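Winitz Robotics Club

The Winitz Robotics Club is a student club based at the Lastberg technical college, where it meets every Tuesday during term, usually until somebody has to lock the building. It was started by Jaanus Luik, then a teacher of electronics, who had hoped for a handful of keen pupils and found himself with 29 names on the list. The club is best known locally for its long-running computer assembly project, and is still remembered with some fondness for its earlier line-following cars.

Assembly project

The project asks members to teach a robot arm the small, fiddly jobs that go into putting a desktop computer together. Beginners start with cards and slots, picking up a small circuit card and lining it up with its holder, and a good many of them spend the whole of their first term on it.
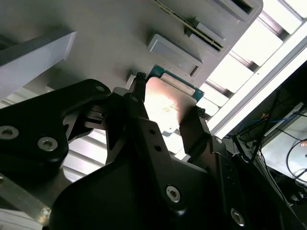 Members work in teams of 2 or 3, with one person at the controls and the rest keeping the notebook, a much-loved and rather battered object that goes back to the first year. Teams swap places after each set of attempts, so that everyone gets a fair turn at both. Luik was always firm that failed attempts should be written down as carefully as the good ones, and later leaders have kept to this.

The older members move on to work beside a full-sized computer case, where there are cables to steer around and far less room to move the fingers.

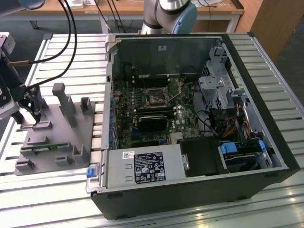
The work table, with an open computer tower beside the fixture plate.

Ngcobo Cup

Each February the club enters the Ngcobo Cup, a friendly contest between schools and colleges in the district. Its closest rival is the team from Tudico, and the two clubs have been known to lend each other spare screws on the morning of the event.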